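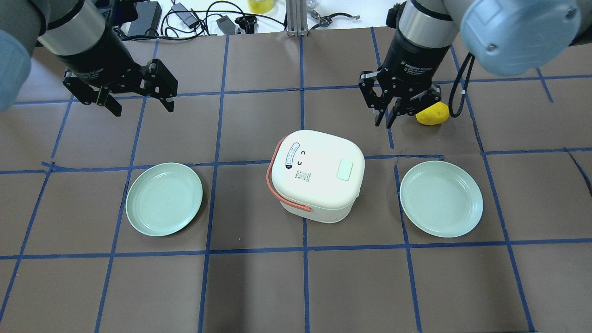 Premis in Brultstead has changed how it handles takeaway orders. Notes for regulars, 1/6

2/6 The kitchen now caps tickets at 11 per quarter hour. Once a slot is full, the order page offers the next one. Phone orders come out of the same cap.

3/6 Rice is cooked in small batches and discarded after its holding time. Late orders may get flatbread instead – the receipt will say so.

4/6 Containers: the 500 ml tub is now standard for soups and stews. The larger one is still on the menu but has to be requested. Lids are vented, so keep them upright in the car.

5/6 Reijo Eskola runs the pass until September, then Kaisu Suominen takes over. Allergen queries go to whoever is on the pass, not to the counter. The printed allergen sheet is out of date for two sauces (the green one and the smoked chilli).

6/6 Collection is by the side door on Salameh Lane. Have the four-digit number ready, mine tonight was 1512. Card only after 9 pm. Eat-in is unchanged, 32 seats, no bookings.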